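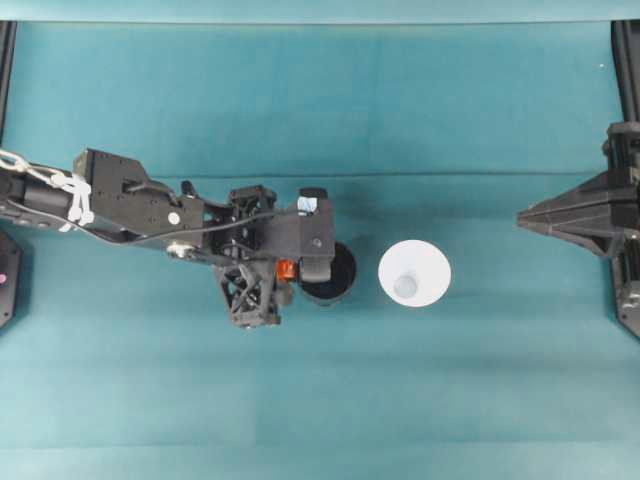 Siu-ming Cheng wrote to us on the night of the semifinal that she would never vote in Fludeck again, and that she wanted her money back for the app. By the morning we had received many messages of the same kind, so I will use my part of the newsletter this month to explain what has happened with the new voting, as far as I understand it, and what Forough Taheri said when she left the show.

For the readers who do not follow Fludeck: the contestants live together on an old river ferry at Plornden, they do tasks, they cook for each other badly, and one person goes home each week. In the first seasons only the viewers decided. This season Miettinen, the company which makes the program, has changed it to 50/50. Half of the result comes from the viewers and the other half comes from the contestants themselves, who write one name on a paper before the live show starts.

In the first weeks this made almost no difference. The viewers and the ferry agreed on who should leave, and the people who left were mostly the ones who slept through the tasks. The problem came in the semifinal, when Forough was the favorite in every fan poll I saw, our own poll also, and she went home in front of Radymyr Onyshchenko, who looked more surprised than anybody.

Forough was the reason that many of us continued to watch. She came on board as a quiet person who repaired bicycles, and in week two she was the only one who would go down to the engine room in the dark for the lantern task. She also cried on the phone to her brother, and she did not hide it after. I think the viewers liked this because it was not made to be liked.

In the exit interview on Sonditz she was calmer than her fans. She said she had felt it coming from Monday, when the others stopped talking each time she came into the kitchen. "I would maybe do the same in their place," she said. "If somebody is going to win, and you can write her name on a paper, then you write it." She also said that she missed her own bed and that she had a job to go back to, and that the prize would have paid for a bigger workshop but the small one is still there.

She was asked if she was angry with Radymyr. She said no, and that he had told her on the deck what he was going to write. I believe her. On the stream you could see them sit a long time at the back railing without their microphones, and the production put sad piano music over it, which I found a little too much.

Now to the question of fairness, because most of your messages are about this. The rule was not secret. It was read out loud by Ilari Kallio in the first episode, and it is on the page of the show under "How voting works." But I went back to the first episode and he says it very fast, between the welcome and the advertisement break, and he does not say that the seven contestants can talk together before they write. I think many people understood that each of them writes alone and in secret. This is a different game, and a viewer who pays for votes should know which game it is.

About the money I must be careful. Votes in the app are not returned when your favorite leaves, and I did not find any season in which this was done. Two of our members asked Sonditz for a refund and received a friendly automatic answer. If somebody gets a real answer, please send it to me and I will print it in the next number.
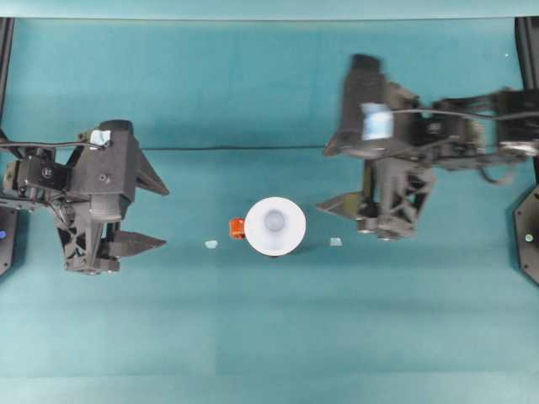 Black robot arms reach in from both sides of a teal tabletop.

Chin-lung Ng has another opinion, and I promised him to give it space. He thinks the season is the best since the second one, exactly for the reason that the contestants have now some power. In the old system, he says, the popular person was safe from the third week and could stop trying, and everybody else on the ferry knew it. "I watched three finals where I knew the winner already in the middle of the season. This time I shouted at my television." He voted for Forough too, by the way, and he was as sad as the rest of us.

I am somewhere between the two. I like that the ending is open. I do not like that the paper vote is shown only as numbers at the bottom of the screen and that we don't see the talk before it. If the contestants make a plan, then this plan is the most interesting thing that happened on the boat that week, and it should be in the episode. At present we get a long scene with the soup and then suddenly the result.

There was also a discussion in our chat about whether the viewers should count for 70 percent in the final. This comes from an interview with Ilari on the radio, and it was repeated many times as if it was decided. I listened to the interview again. He said that he "would not mind" such a number and that it is not his table where it is decided. So please do not write it in the fan pages as a fact. Until Miettinen says something else, the final is with the same rule as the semifinal, only that the contestants who left before come back to write the papers. Forough will be one of them.

This last point is maybe the best thing in the whole affair. She will sit there with a pen, and Radymyr will stand in front of her again.

Some practical information. We watch the final together in the usual room, and the doors open at 7 in the evening. Bring something to eat that can be shared, and no soup, this was voted already. More than 50 people have put their name on the list, so if you want a chair with a back you should come early. Those who are still on the boycott are also welcome, they can sit in the kitchen and hear it through the door.

Letters about the voting can be sent until the end of May. Siu-ming has written to me again in the meantime and asks if there is still a place on the list. There is.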